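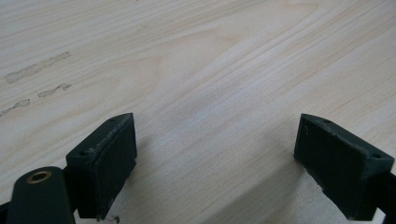

Student Projects > Manipulation > Handheld gripper, pad wear and table marks

tolliver_k
Posts: 50

Final year group project, handheld parallel gripper with a wrist-side camera. We collect demonstrations by hand and train a small policy on them, then move it over to the Rodex arm in the teaching lab. Frame from the start of a run attached.

Two questions.

First, pads. Ours are dark green blocks with a mounting hole at each end of the top face. The edges are chipping and the faces are picking up pale specks. Is this worth a reprint before we collect the main set, or do we carry on?

Second, the table. There are three grey marks on the left side of the board, along the grain. None of us knows whether they are glue, tape residue or scuffing. Does it matter to the policy if they stay?

Target is 964 demonstrations by the end of June. We have 2 grippers and are sharing one set of spare pads.

marl_and_clay

Reprint. Chipped edges change where the contact line sits, and on thin parts that is the difference between a pinch and a push. We ran ours well past that point last year and the grasp success on washers dropped badly. New pads brought it back the same afternoon.

On the marks, leave them. A policy that can't cope with a smear on a table is not going to cope with anything else.

hexdrive

Disagree on both.

The wear I can see is at the corners, and there is some dust on the top faces. The top face does not touch the part. The bit that matters is the inner face, and from this angle I can't judge its grip at all. Close the pads on a strip of paper, pull, and measure the force. If both grippers read within a few per cent of each other, keep going. If you change pads halfway through a set you have introduced a step in the data that you then have to explain in the report.

The marks are a different matter. They are high contrast against a pale board and they don't move. If the tray always goes down in the same place relative to them, the network may well use them as a landmark. It will look excellent in your validation split and fall over on the Rodex bench.

marl_and_clay

Then move the camera start position about a bit. You don't need a clean table for that.

hexdrive

You need both, or at least a held-out set on another surface. Start position alone doesn't break the link between marks and tray.

sevier_bench

We had this on the Sevier rig. Fixed table, one strip of old tape in the corner of view. Masking that corner at test time cost us almost a third of our successes, with no change at all to the part or the tray. So yes, it can happen. It is a cheap test: paint a grey rectangle over the marks in your recorded images, run the policy offline and compare the predicted actions. If they shift, you have your answer before touching the table.

Separate point. There is a small brass eyelet or bushing in the arm on the left. Is that a pivot? If so, check it for play before you blame the pads. On our build, slop at the pivot looked just like pad wear in the logs.

tolliver_k

Thanks. It's the pivot, yes. Both sides were pressed in by hand, which I now regret. I'll put a dial gauge on them tomorrow.

On masking, we can do that tonight with the pilot runs. The tray has been in one place for every run so far, so I expect hexdrive is right about the landmark.

We did try the Vahidi silicone skins over the pads earlier in the term. They gripped well but slid off towards the tip after a few dozen closures, so they're out unless somebody has a way of fixing them.

fennimore

Skins: drill through and use the mounting holes you already have. Don't glue them, as you'll want them off again. We used 7 mm screws with the heads sunk below the face.

I would also ask about the light. It's very flat and even on that board apart from the soft shadow between the fingers. The lab downstairs has strip lights and a window. If you only ever train under flat light, expect the shadow to change shape on the arm and the depth cue to go with it.

marl_and_clay

That one I agree with. Light before marks, if time is short.

hexdrive

Time is not short if the masking test takes an evening. Marks first, then light.

tolliver_k

Results from the pilot set. With the marks masked, the predicted approach drifted to the left on most runs, so they are being used. We'll shift the tray between runs and record part of the main set on the Futetti mat.

Dial gauge: one pivot is fine, the other has visible play and is getting a new bushing. Pull test was close enough between the two grippers that the old pads stay on for now. I'll log the pad age with every run in case that turns out to be a mistake.

sevier_bench

Log which gripper as well. You'll want to split by it later.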